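Sumathi Rajan runs Drorari, the delivery app that started with 50 riders in Grultadbridge and now has 3,453. She had five minutes, she said. We got more.
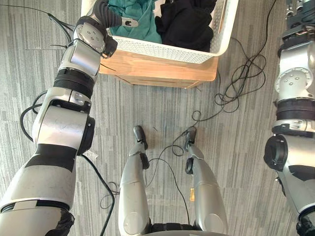 Page last changed: February 24, 2026

"Drivers leave over pay timing," Rajan told me. "So we pay same day. Costs us, sure." No surge pricing either — she calls it lazy. 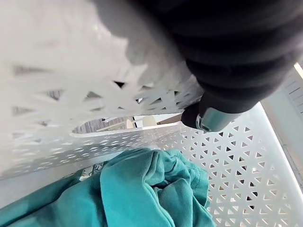
White plastic basket, close up

Suvarna, the bigger rival, cut its fees in December. Worried? "A bit. Iresha Gamage does our numbers and she slept badly teh whole month."

Next up, Indum. Around 1,000 signups there so far, no launch date. "Ask me when we have the permits."

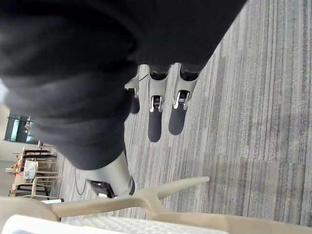 Fingers pointing down, dark sleeve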